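Fügen von Bolzen und Bohrung – Handout zum Kurs Montagetechnik, Teil 4
2021-05-20
Radulović

In dem letzten Teil haben wir über Toleranzen gesprochen, also über die Frage, wie groß ein Bolzen sein darf und wie klein die Bohrung. Heute geht es um den Vorgang selbst: Wie kommt der Bolzen in das Loch? Für die Hand ist das eine sehr leichte Aufgabe, und deshalb denken wir selten darüber nach. Wenn man den Vorgang aber beschreiben soll, zum Beispiel für eine Arbeitsanweisung, merkt man schnell, dass viele kleine Schritte darin stecken.

Begriffe

Fügen heißt, dass zwei Teile in eine feste Lage zueinander gebracht werden. Das Teil mit der Bohrung nennen wir Grundteil, das bewegte Teil nennen wir Fügeteil. Das Spiel ist der Unterschied zwischen dem Durchmesser der Bohrung und dem Durchmesser des Bolzens. Die Fügeachse ist die Mittellinie der Bohrung. Bitte verwenden Sie diese Wörter auch im Protokoll, denn in den Protokollen aus November standen für dasselbe Teil manchmal drei verschiedene Namen.

Die Phasen

Wir teilen den Vorgang in vier Phasen. In der Annäherung wird das Fügeteil über das Grundteil gebracht, ohne dass es einen Kontakt gibt. In der Suche berührt das Ende des Bolzens die Fläche oder den Rand der Bohrung und wird seitlich verschoben, bis es hineinfällt. In der Ausrichtung wird die Achse des Bolzens parallel zur Fügeachse gestellt. In der letzten Phase, dem Einschieben, bewegt sich der Bolzen nur noch entlang der Achse.

Die Reihenfolge ist nicht immer streng. Wer einen Bolzen leicht schräg hält, hat es bei der Suche oft sogar einfacher – die untere Kante findet den Rand der Bohrung früher. Dafür muss man danach aufrichten, und hier kann das Teil klemmen. Ein abgerundetes Ende hilft in beiden Phasen. Dasselbe gilt für eine Fase an der Bohrung.

Zur Annäherung gehören zwei Abweichungen, die man getrennt notieren soll: der seitliche Versatz und der Winkel. Beide kann man mit dem Auge nur aus zwei Richtungen beurteilen. Von einer einzigen Seite sieht der Bolzen vielleicht gerade aus, obwohl er nach vorne oder nach hinten geneigt ist.

Annäherung, noch vor dem Kontakt: oranger Bolzen über dem grauen Würfel, mit Versatz und leichter Neigung.

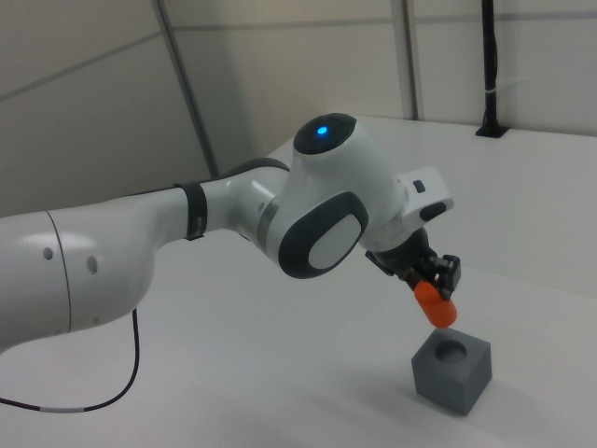
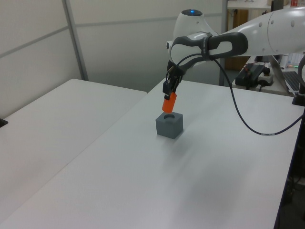 Das Verklemmen ist der häufigste Fehler bei der Übung. Der Bolzen berührt dann die Bohrung an zwei Stellen, oben auf der einen Seite und unten auf der anderen. Wer jetzt stärker drückt, macht es meistens schlimmer. Besser ist es, die Kraft wegzunehmen, den Bolzen ein kleines Stück zurückzuziehen und die Neigung zu korrigieren. Bei Kunststoff kann man den Rand auf diese Weise auch beschädigen – kontrollieren Sie also das Grundteil nach jedem Versuch, der geklemmt hat.

Für die Auswertung bekommen Sie die Liste Semov mit 342 Versuchen. Davon wählen Sie 80 aus und ordnen jeden Versuch einer Phase zu, in der er beendet wurde. Die Spalte »Bemerkung« ist nicht einheitlich ausgefüllt, sie dürfen Sie für die Zuordnung benutzen, aber nicht allein.

Aufgabe bis zum nächsten Teil: Schreiben Sie eine Arbeitsanweisung für das Fügen eines Bolzens mit rundem Ende, höchstens 100 Wörter, ohne Skizze. Geben Sie an, in welcher Phase geprüft wird und was bei einem Klemmen zu tun ist.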